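Thread: Can machines do the boring chores yet? Shop floor or kitchen, I'll take either

hberchtold
I've been going back and forth on this with my sister all June, so I'm bringing it to you folks. She's sure there'll be a machine folding her towels before she retires. I spent a good part of my working life at Lesham putting small parts into bins and taking them out again, and I'm less sure. A person reaches into a bin without a thought in her head - she's already talking about lunch. 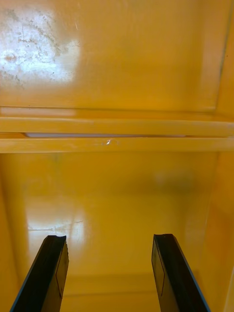 And the reaching is where the trouble starts, if you ask me. Shiny plastic throws the light back at you, and a thin wire lies any way it pleases. We handled 300 harnesses on a good shift and I never once had to think about glare.

tkofler
Hannelore, I love you dearly but I think you're behind the times! Two arms and a decent table can do a lot of fetching and laying out now. It's slow, sure, but so was I my first week.

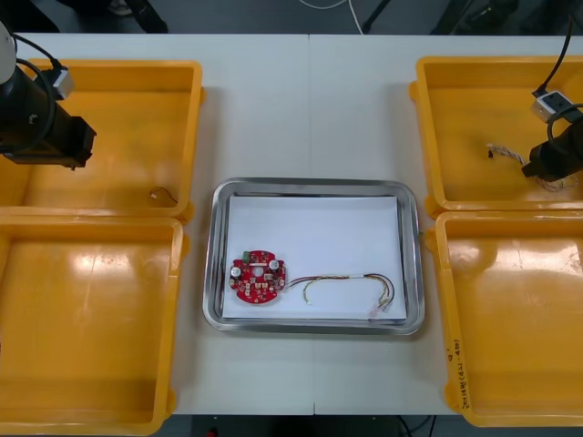 Red board and its harness on the tray, yellow bins on both sides.

I'd take slow if it meant my wrists didn't ache at night. Theresia Kofler, 204 posts and still stubborn, for those who are new.

bashir_bench
I'm somewhere between you two. Stiff parts are fine by me, let the machine have them. Anything with a tail on it (cables, socks, apron strings) I'd still want a person nearby. My brother-in-law disagrees and he may be right, he usually is about motors.
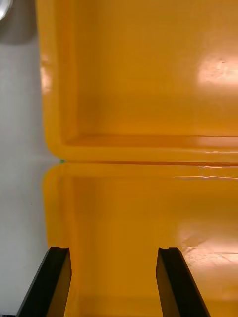 Is a deep bin harder for a machine than a shallow one?
Usually it is, as the walls limit how the fingers can come in. A shallow bin with rounded corners gives more room to approach from the side.

hberchtold
Well, that's the same advice I gave every new hire, so maybe the machines and I have something in common after all. I'd still like to see one sort my junk drawer.

tkofler
Give it 5 years and I'll bring the drawer over myself. Loading a dishwasher I'd say sooner, if all the plates match.
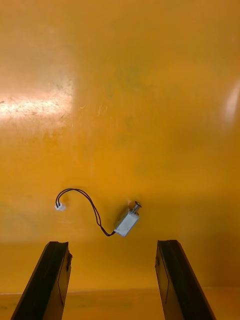
What should a small shop hand over first?
Start with one part that always looks the same and gets moved the same short distance. Leave the wired parts for later, once people trust the setup.

bashir_bench
Agreed on the one part. Not agreed on the dishwasher, Theresia, have you seen how my kids stack bowls?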